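Flisholm opens its practice kitchen for robot arms to small workshops

Fri 7 July

If you have ever wanted to find out how a robot arm would manage in a kitchen, and would much prefer to find out before it meets your own dishes, there is some cheerful news this week. Flisholm, the small software firm behind the Tanui planning tool, has opened its simulated kitchen to anyone who cares to sign up, after a long spring of letting only a handful of workshops in.

The service is called Stanent, and it runs in a web browser. You pick a room, pick an arm, choose the thing you would like it to deal with, and then watch the attempt from whichever of the camera views suits you best. The first room on offer is a rather handsome one, with marble, navy cabinets and a patterned floor that several early users have apparently asked about for their own homes! 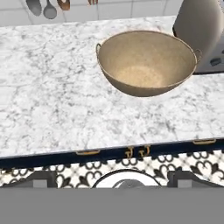 The bowl task in Stanent's kitchen, with utensils hanging on the tiles behind the counter.

A plain bowl may not sound like much of a challenge, but it makes a very good first lesson. The rim is thin, the sides curve away, and a hand that comes in a little too low or a little too far over will have trouble getting hold of it. Flisholm suggests that newcomers stay with the bowl for their first 5 sessions or so before moving on to anything smaller, and having spent a pleasant afternoon with the trial version, we would say that is sound advice. 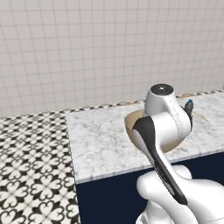
The simulated arm reaching over the marble countertop.

Membership costs $49 a month and covers 200 hours of simulated time, which ought to be plenty for a club or a classroom. Two people can share a login, and runs can be saved and replayed at any speed, a feature we grew very fond of. We did find the menus crowded, and the help pages still assume you know your way around Tanui already, so do set aside an evening for reading.

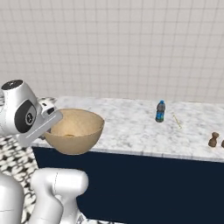
A second room, a laundry, is planned for October, and Flisholm says it is also working with the parts maker Cutance on adding more hands to the list. Members who join before then will get the laundry at no extra charge. Sign-up is open now through the Stanent page, and the first week is free.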